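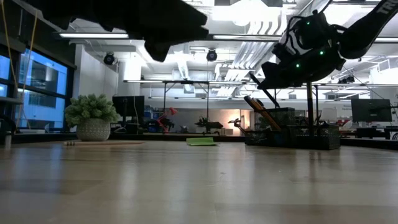

Rhonda Lavoie wrote in after the last version to say I'd put the exits too far down the list, and that if you can't get out of a room in a hurry then the state of the scissors hardly matters. Fair enough, Rhonda! Exits are now at the top.

Room check for craft sessions, with my comments
January
By Jarrah Ellery
70 shares | 5 comments

I do this check before the first session of the year and then a shorter go-round each month. It takes me as long as a cup of tea takes to go cold. The tick boxes are the official bit and the rambling underneath is mine, so skip it if you're in a rush.

EXITS AND WALKWAYS

[x] Main door opens fully
Opens fine, but it drags on the mat if the mat has crept. Push the mat back against the wall.

[x] Back door unlocked from the inside while the room is in use
The snib is stiff. I gave it a squirt of graphite and it's better, though Arif Herath still needs two hands for it.

[ ] Walkway to back door clear
Not ticked. I want 1300 mm between the supply cupboard and the nearest chair, and with the folding trolley parked there we don't get it. The trolley needs to live under the window. I've moved it (again) and put a strip of tape on the floor where the wheels go.

[x] Exit sign lit
Yes, both bulbs.

POWER

[x] Leads tagged and in date
All good except the brown extension lead, tag 1471, where the tag has faded so badly I had to take it to the window to read it. It's in date but I've asked for a fresh tag.

[x] No double adaptors
Found one behind the kettle. It's in my drawer now -- come and see me if it was yours and we'll get you a proper board with a switch.

[x] Kettle cord away from the sink
Please, please leave it on the left side of the bench. I know the right side is handier for the cups.

[ ] Glue guns have stands
One hasn't. The Prenex ones came with a little wire foot that folds out, and the foot has gone missing from the older of them. Don't use it until I've found a stand, even lying on a tile.

CUTTING AND FOLDING

[x] Craft knives retracted and in the tin
Yes. The blades go in the yellow sharps tub, never the bin, wrapped or otherwise. Hjørdis Amundsen got a nasty nick emptying the bin last winter and I still feel bad about it.

[x] Guillotine guard fitted, arm locked down
Guard is on and the catch holds. If the arm ever drifts up by itself, stop using it and leave me a note.

[x] Bone folders and rulers free of chips
One steel ruler has a burr at the end. I filed it off and ran a cotton ball along it, and nothing snagged, so back it goes.

[x] Paper stock stored flat and low
The heavy reams were on the top shelf, which had me up on a chair, which is exactly the sort of thing I'd tell somebody else off for. They're on the bottom shelf now and the loose coloured sheets have gone up top.

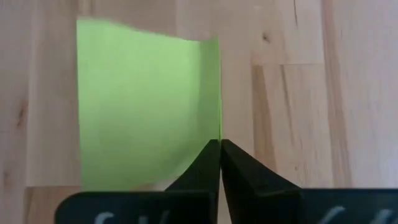 Lime-green paper, folded to stand by itself.

GLUES AND SPRAYS

[x] Lids on, labels readable
The Morkico paste had lost its label, so I've written a new one with the name and the month it was opened.

[ ] Spray adhesive stored away from heat
It was on the shelf over the heater! Moved to the metal cupboard. I'm leaving this unticked until it has stayed there a full month.

[x] Window opens
Yes, with a good shove at the bottom corner.

FIRST AID

[x] Kit on its hook
[ ] Kit stocked
Low on the small plasters, and the saline has expired. Ginette Després is picking some up and will put the receipt in the blue folder.

[x] Emergency numbers on the wall
Reprinted in bigger type. The street entrance is on Trukilgate Lane and the room number is 311, both on the sheet now, so whoever makes the call can read them straight out.

STILL TO DO
New tag for the brown lead
Stand for the old glue gun
Plasters and saline
Ask Fehr when they're coming to look at the back door snib

COMMENTS (5)

Ginette Després
Got the saline, they only had the big bottles. Will it fit in the kit?

Jarrah Ellery
Should do if we take the sling out of its packet. Thank you!

Arif Herath
The snib took me one hand this morning, for the record.

Hjørdis Amundsen
Could the sharps tub go nearer the cutting table? I keep seeing people walk across the room with a blade pinched in their fingers.

Jarrah Ellery
Good point, I'll shift it to the end of the cutting table tonight and add a line for it next month.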